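Week 3 notes: why we dry herbs, and what we lose (and gain!) when we do

Fresh leaves are mostly water, and water is what molds and bacteria need. Take enough of it away and a bunch of parsley that would slump in a week keeps for months. People worked this out long before anyone could explain it, and I still find that thrilling.

**Aroma.** The smell of an herb comes from oils held in or on the leaf. Some escape easily (basil and chives suffer badly), others hang on. Oregano, thyme and rosemary come from dry hillsides and have tough little leaves, so they take to drying beautifully. 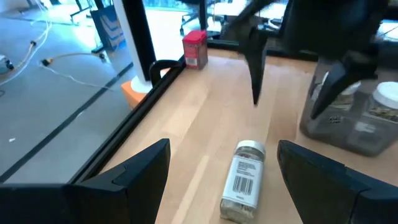

**Grinding.** Break a leaf into 300 pieces and you have made a huge amount of new surface for air to reach. Lovely in the pot, terrible on the shelf! Buy or dry it whole when you can, and crush it between your palms just before cooking.

**Light and heat.** Green fades first, then flavor. Keep jars in a closed cupboard, well away from the stove.

For next time:

- Read chapter 2 of Savita Tiwari's *The Irnham Kitchen Garden*, especially the part on shade drying.
- Bring one dried herb from home, the older the better. We'll smell them side by side with fresh ones.
- Parisa Ranjbar is bringing dried limes and will show us how she uses them in stew. Come hungry.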